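Bedding storage

Bedding storage is the keeping of sheets, blankets, quilts, pillows and bed covers when they are not on a bed. It is one of the oldest chores of the household, and it covers a good deal more than folding: the washing and airing that come first, the choice of a chest or shelf or box, the guarding against damp and moths, and the small matter of finding the right pillowcase again when company is at the door.

History

For a long time most families owned so little bedding that there was hardly anything to put away. What they did have was valuable, and it was commonly listed in wills along with the pots and the livestock. The lidded chest was the usual home for it, and in many parts of Europe a chest of linens went with a bride to her new household. Later came the linen press, a tall cupboard with sliding trays, and after that the built-in linen closet, often placed near a chimney or a hot water tank so that the shelves stayed warm and dry.

In the hill town of Olthorpe, the local custom was to bring all the winter blankets out on one morning in September, hang them over the garden walls, and beat them before they went back on the beds. Clementina Amaral, who wrote a fond little history of the town's households, counted 59 families still keeping the custom when she was a girl, and she remembered the smell of lavender and camphor drifting all the way down to the bridge.

Preparing bedding

Bedding is put away clean. Body oils and food stains that can hardly be seen in spring will often turn yellow by fall, and they draw moths and beetles as well. Everything needs to be dry all the way through, and thick quilts can fool the hand, feeling dry on the outside while the filling is still damp. A good long airing on a line or over the back of two chairs takes care of it. Starch is best left out of anything going away for the season, as silverfish are fond of it.

Containers

Open boxes suit bedding that is in use every week, such as spare sheets and the throw from the end of the bed. They let air in and are easy to fill, and many people like to set one right on the bed while they sort. Lidded boxes keep out dust and are the better choice under a bed or on top of a wardrobe. Cardboard and bare wood can pass acids into cloth over the years, so old or treasured pieces are usually wrapped in unbleached cotton or acid-free paper first. Airtight plastic keeps insects out very well, but it will also hold in whatever moisture was there to begin with.
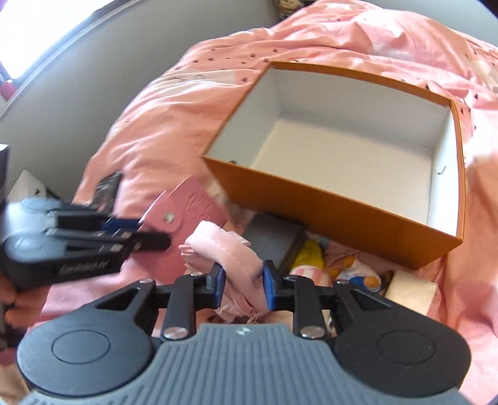 Folding and rolling

Flat sheets are folded in halves or thirds to match the depth of the shelf. Fitted sheets are folded by tucking the corners into one another, a knack that seems impossible until the day it isn't. Quilts do better rolled, or folded along different lines each time, so that the batting doesn't crack or thin out along a single crease. Sumaiya Pathirana, in her household manual The Ruvbridge Linen Book, advises refolding stored quilts every 3 months and slipping each sheet set inside one of its own pillowcases, a habit that has spread far beyond her readers.

Pests and damp

Clothes moths go after wool, silk and down, and leave cotton mostly alone unless it is soiled. Cedar and lavender are pleasant and may put moths off a little, though neither will rescue a blanket that already has larvae in it. Freezing a sealed woolen for several days is a gentler remedy than mothballs. Musty bedding wants sunshine and a second wash.

See also

Linen closet
Hope chest
Quilt care
Laundry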